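Ticket: Pillow grasp fails in sofa scene, gripper pushes into cushion instead of closing
Project: Cusi / sim tasks
Component: grasp planner, contact handling
Opened by: Darcy Sutherland
Assigned to: Brian Makokha
Status: Resolved, one follow-up open
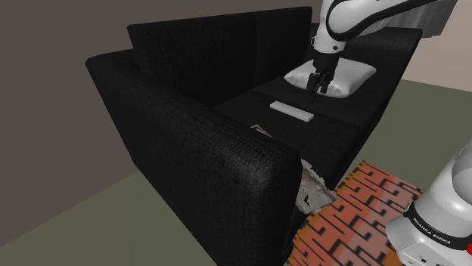 Darcy Sutherland
Task is "pick up the pillow from the sofa" in the Drestside living room set. The planner returns a valid path every time. The arm gets to the pregrasp pose without trouble, then the final descent runs too deep and the fingers press down into the middle of the pillow. In most episodes the grasp check fails and the episode ends on timeout.

I ran 182 episodes overnight on the current main branch. 48 succeeded. Before the Skernamar update in May the same task was well above that, so I think something changed in how the goal height gets computed. Picking up the remote from the seat is not affected. Same sofa, same arm, same controller.

Steps to reproduce:
Load the living room set with the default sofa.
Set the target to pillow and leave the remote in place.
Run the standard top-down grasp policy with seed 7.
Watch finger height against the target height in the log. They separate as soon as contact starts.

Log from seed 7:
[plan] target=pillow approach=top_down status=OK
[exec] pregrasp reached
[exec] descend start
[contact] finger_left on pillow
[contact] finger_right on pillow
[exec] descend continue (force limit not reached)
[exec] descend end
[grasp] close requested
[grasp] check FAILED: width below minimum
[episode] timeout

Brian Makokha
Thanks, I can reproduce with seed 7. A few questions before I dig in. Are you on the soft body pillow or the rigid one? And did you rebuild the collision cache after you updated? An old cache gives something close to this.

Darcy Sutherland
Soft body. I cleared the cache and rebuilt it, then ran the same seed again. Same result. I also tried the rigid pillow and it fails in a different way, the fingers stop on the top surface and close on nothing.

Brian Makokha
OK, that helps. If the rigid one fails too then it isn't only the soft body solver. Going to look at the target pose first.

Brian Makokha
Found part of it. The grasp sampler asks perception for a bounding box and takes the center of the box as the grasp point. For the remote that works, it is flat and small and the center is where you want the fingers. For the pillow it puts the grasp point deep inside the object, and the opening between the fingers is nowhere near wide enough to go over the sides. What we want for the pillow is a pinch near an edge or corner.

We used to have an edge sampler for this. It is still in the Gristach package, but the update moved the object class lookup and "pillow" no longer maps to "deformable". It falls through to the default, and the default is box center. No warning is printed when that happens.

Darcy Sutherland
That would explain the rigid version too.

Can we get a warning for the fallthrough? I spent most of a day on controller gains before I looked at the goal pose.

Brian Makokha
Yes, adding one. It will print the object name and the sampler it ended up with.

Second part of the problem is the force limit. The descent is supposed to stop on contact. In the log it says "force limit not reached" while both fingers are touching. The soft body reports contact force per node and we were reading the largest single node, so the number stays low even when the total is high. I changed it to sum over the nodes touching each finger. Branch is cusi-pillow-contact, please try it with your seeds.

Darcy Sutherland
Pulled the branch. Seed 7 passes now. The gripper goes to the near corner of the pillow, stops on contact, closes and lifts. I'll run the full batch tonight.

Darcy Sutherland
Full batch is done, same 182 seeds. All but 2 pass. Both failures are a different problem - the corner it picks is the one tucked against the backrest, and the planner can't find a collision-free wrist angle. It tries until it runs out of time. It should drop that corner and go to the next one.

I also reran the remote task to make sure the force change didn't break it. No difference from before.

Brian Makokha
Good. The corner problem is in how the samples get ranked. They are scored on distance from the gripper only, with no check for clearance behind the object. I'd like to keep that out of this fix so it can be merged. Opening a follow-up for it and linking it here.

Changes merged to main:
Restored the deformable mapping for pillow, cushion and blanket.
Added a warning when an object class falls through to the default sampler.
Contact force is now summed over nodes per finger.
Added seed 7 to the nightly regression set.

If you have your own object list in a local config, check it against the new mapping file. Local lists override the default one and will bring the old behavior back.

Darcy Sutherland
Confirmed on main with a clean checkout. My local config did have the old list in it, so that note was useful. Removed it and the result matches the branch. OK to close from my side.

Brian Makokha
Closing. Follow-up for corner ranking stays open and is assigned to me.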